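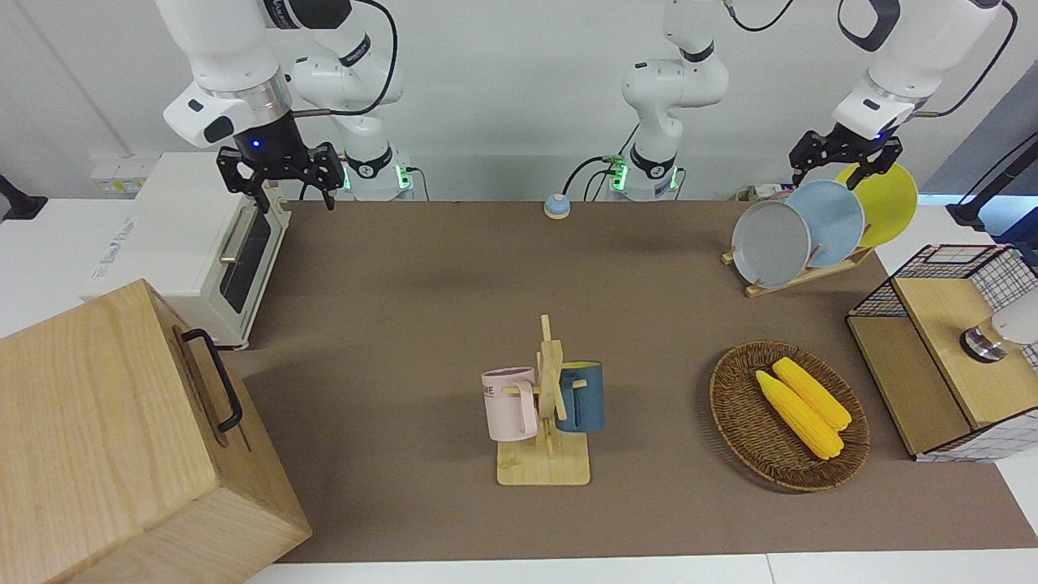 Dorkico 129 Tabletop Telescope

Small reflector for people who want to see Saturn tonight and not read a manual first. Comes put together. Take the cap off, set it on something that doesn't wobble, point.

What you get
Tube and swivel base, one piece
2 eyepieces (wide and close)
Red dot finder, battery included
Moon filter
Printed star chart, northern sky

What you'll see
Moon craters, loads. Saturn's rings, small but clearly rings. Jupiter plus its four big moons, which shift from night to night. Orion Nebula as a gray smudge with some shape to it – gray, not pink. The colors in magazine photos come from long exposures, your eye won't do that. Andromeda is a fuzzy oval. Still, light from another galaxy, in your own eye, from the driveway.

Pluto? No. Sorry. Flag on the moon? Also no, and no backyard scope will.

Setup notes
Let the tube cool outside before you look, otherwise everything shimmers. Line up the red dot in daylight on a far off pole or chimney. Start with the wide eyepiece allways. NEVER point it at the sun, there is no solar filter in the box.

Mirror a bit out after shipping? Happens. Two screws at the back, instructions on the card. If stars still look like little commas email Signe Bjarnason at the service desk and she'll walk you thru it.

Stock
First batch of 1,000 went before December. Second batch is 2,000, shipping now. The Koubek carry bag fits, sold seperately. The old Dolik tripod does not fit – different bolt.

Customer note
"Moon first, then Saturn. My daughter wouldn't come in for dinner." – Alasdair Cairns

Returns accepted if the mirror hasn't been touched. Fingerprints count as touched.

Page updated 23/03/2021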